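4. Recording household tasks: rules for operators

This section applies to everyone who records hand tasks for the Sotitz home robot program. Read it before your first session. Section 3 covers fitting the head unit.

4.1 Before you start

1. Charge the head unit and clear its storage. A session needs 900 MB free.
2. Tell everyone in the home that you are going to record. Anyone who does not agree must stay out of the room.
3. Put away mail, medicine labels, family photos and anything else that shows a name or address.
4. Leave ordinary items where they are. Soap, sponges and towels do not need to be moved.
5. Check mirrors. Stand where your hands show but your face does not. If your face cannot be kept out, choose another spot.

CAUTION: Never record in a bathroom while another person is using it. Lock the door or have someone wait outside.

4.2 Recording a towel task

1. Look down at the towel and hold still until the tone sounds.
2. Bring both hands into view, then take hold of the towel by its top edge.
3. Work at your normal speed. Do not slow down for the camera.
4. Keep your forearms low so they do not hide your fingers.
5. When the towel is in place, let go and lower both hands out of view.
6. Stop the recording. The limit for one clip is 300 seconds. 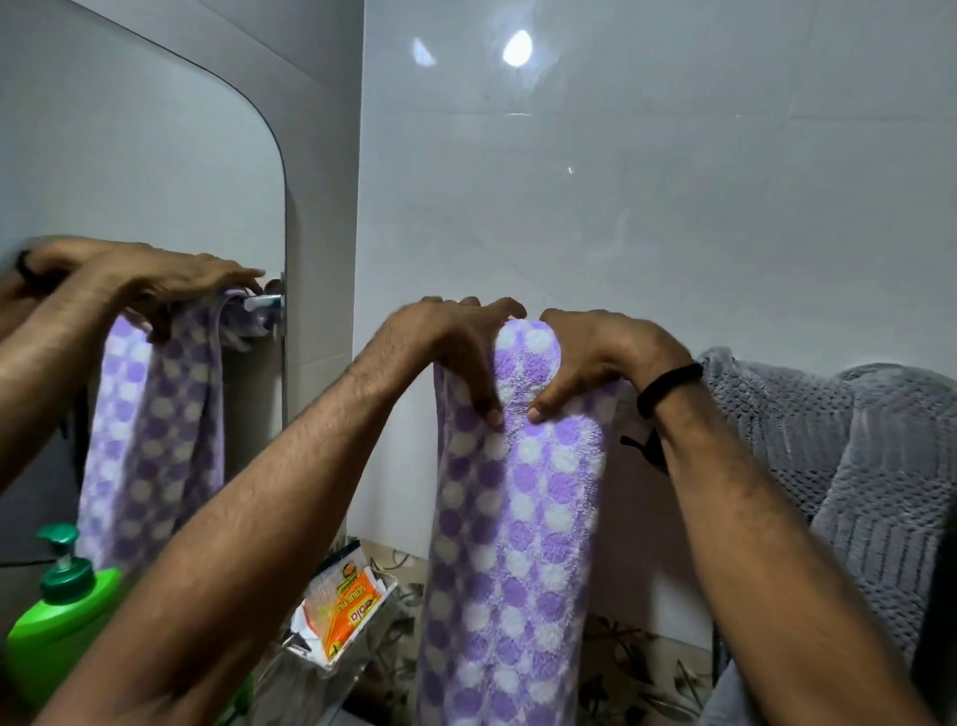 Note: A wristband or watch may stay on if it carries no name or number. Wear it for the whole session, because a change halfway through splits the set. Long sleeves should be pushed up to the elbow.

Note: Glare from ceiling lights on shiny tile is acceptable as long as the fingers can be seen clearly. Do not switch lights on or off during a clip.

CAUTION: Wipe up any water on the floor before you begin. The head unit narrows your side view.

4.3 After the session

1. Play back each clip from start to finish.
2. Delete any clip that shows a face, a screen or a document. Do not crop or blur it yourself.
3. Label the rest with the task code. Hanging a towel is 527.
4. Upload by 6 p.m. the same day.

Questions about consent go to Veronika Szalai at the Grisside office. Report a damaged head unit on the form in Section 7.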